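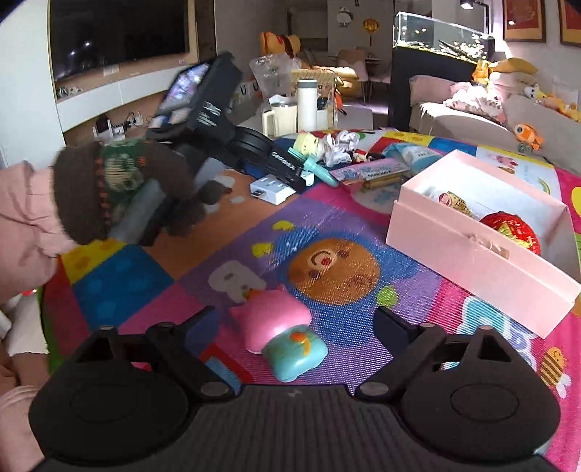 Stimton play library changes how it packs small toys

Tue 9 August - The Stimton play library will stop lending small toys in mixed bags and will issue them in lidded boxes from October, according to a notice sent to member families this week. The change covers 123 sets, mostly figurines, pretend food, wands and small plush. Larger items such as ride-ons and play kitchens are not affected.

Under the present system a set goes out in a drawstring bag with a paper list inside. Lists get lost, and a bag does not show at a glance whether a piece is missing. Returns are checked at the desk by tipping the bag out on a tray, and on a busy Saturday the line can reach the door.

The new boxes come in two sizes. The smaller holds up to six pieces, the larger up to 12. Both have a hinged lid that folds fully back, so the box can sit open on the floor during play and be filled again from the same spot. The contents list will be fixed under the lid. Boxes stack four high on the library's existing shelves.

Jolene Tomoana, who runs the lending desk, said the sorting work was done on the floor on printed play mats. "You see small pieces better on the floor than on a table, and children help without being asked," she said. "The trouble is that a busy print hides things. We lost a yellow ring on a yellow square for most of a morning."

The library recommends the following at home. Open one box at a time. Place it at the side of the mat, lid away from the child, so that nobody kneels on the hinge. Keep the folded outer bag with the box. Plush should be packed last, on top, as it takes up whatever room is left. Wands and other long pieces go in corner to corner and should not be bent to fit.

Foil-wrapped play sweets and items with bows are being moved to a separate category for ages three and up. The bows on two older sets had worked loose and have been stitched back on. Those sets will be relabeled before they go out again.

Boxes were bought from Skikon, a packaging supplier, at a total cost of $785 including lids and labels. The library also tried a clear plastic box from Zerkby, but the catch was too stiff for younger children and the sample was sent back. Replacement lids can be ordered singly.

Cleaning rules stay the same. Hard toys are wiped with a damp cloth and mild soap before return, and must be dry before the lid is closed. Plush is washed by the library. Battery toys should be returned with the switch in the off position - spare batteries are not needed.

Families holding bagged sets may keep them until the normal due date. Bags can be handed in at the desk or at the Mathur Street drop-off point, which takes small sets only. A missing piece should be noted on the slip at return. There is no charge for the first one.

Box sets can be reserved from the last week of September. The limit stays at two sets per child.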